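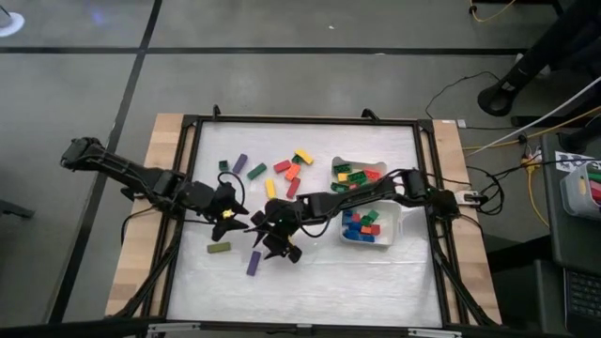
## 4. Setting the Heating Timer

The Irkix room heating timer is supplied with no programme stored. Settings must be entered by the person responsible for the room before the timer is put into regular use.

### 4.1 Setting the clock

1. Turn the selector to **Clock**.
2. Press and hold **Set** for 5 seconds until the hours flash.
3. Use the arrow keys to choose the hour, then press **Set** once.
4. Repeat for the minutes and the day.
5. Turn the selector back to **Run**.

**Note:** The clock does not change itself at the end of October. Repeat steps 1 to 5 when the hour changes.

### 4.2 Entering a heating period

1. Turn the selector to **Programme**.
2. Choose a period. Up to two may be stored for each day.
3. Enter the start time. Large rooms should be started 45 minutes before they are needed.
4. Enter the finish time and the required temperature. The highest setting accepted is 29 °C.
5. Press **Set**. The display shows **Stored**.

If **Error 2** appears, the periods overlap. Clear the second period and enter it again.

> **Caution:** Do not remove the front cover. Wiring behind the cover carries mains voltage and must be inspected only by a qualified electrician.

### 4.3 Loss of power

Stored periods are kept for about a day without mains power. After a longer interruption, follow 4.1 and 4.2 in full. Faults should be reported to the Clurnusthorpe service desk, quoting the serial number on the underside of the timer.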